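3.2 Surface finish and glare

Bare aluminum is common in small workshops because it is light and cheap to replace, but it returns light unevenly.
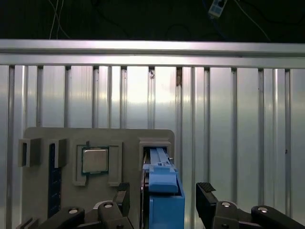
Figure 2. Ribbed aluminum wall below a horizontal rail. The glow is strongest near the middle ribs.

We asked workers at the Mividgate and Zivley sites to rate eye comfort at the end of each shift from November on. The survey drew 2486 usable ratings over 9 weeks. Ratings were lowest at benches that faced unpainted metal, and they fell further when the ceiling lights were the only source. Geum's earlier work at Curnel found the same pattern in smaller rooms, though her sites had windows on one side.

Matte paint helped at both sites. At Zivley, 80 percent of workers at repainted benches chose one of the top two scores -- a larger share than at any bench left bare. Moving the lamps gave a smaller gain, and it did not last once benches were rearranged. We did not test brushed and polished sheet separately, so the values in this section cover both. Section 3.3 takes up lamp height.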